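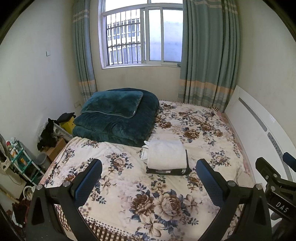

Storing a plush quilt for the summer: fold or roll?

Csenge Katona
Posted August 10, 2022

I have a thick plush quilt that goes on the bed in January and comes off when the heating does. It has to share one shelf with the spare blankets. The shelf is 60 cm deep and 100 cm wide. Folded in quarters the quilt is too tall for the space and slides forward. Is it better to fold it differently or to roll it, and does either one damage the pile? I would prefer not to use a vacuum bag.

Zsófia Vida

Fold it, but in thirds. Lay the quilt flat on the bed with the plush side down. Bring one long side in to the one-third line, then bring the other over it. You now have a strip. Fold both ends of the strip to meet in the middle, leave a gap about a hand wide, and close it at the gap like a book. The gap takes up the thickness at the last fold, and without it the pile springs open.

Put the closed fold toward the front of the shelf. The loose edges go to the back wall, which keeps them from creeping forward.

Plush pile flattens wherever it carries weight for months. Most polyester plush recovers after a short tumble on low heat with nothing else in the drum, or after a day spread out and a pass with a soft brush. Cotton velvet recovers less well and should be refolded along different lines halfway through the season. Check the care label before using any heat.

Put the quilt at the bottom and the thin blankets on top. Pillows go last. Wash and dry everything completely first. A thick quilt can feel dry on the outside and still hold moisture in the filling, so give it an extra day on the rack.

szalai22

I roll mine. Takes more room but no creases. Tie it with two strips of old sheet, not elastic.

Cutard

Rolling works if the shelf is deep enough. At 60 cm a rolled double quilt will probably stick out, so measure the roll before you rearrange anything. If the folded version is still too tall, take the quilt out of the stack altogether and use a flat zip bag under the bed. Get one in woven fabric, since sealed plastic traps damp.

I would also sort by how often you need each item. Spare blankets for guests should not be underneath something that weighs several kilos.

Csenge Katona

Thirds with the gap fits, with a little room left above it. The blankets are on top and the pillow went in a separate cover. Thanks.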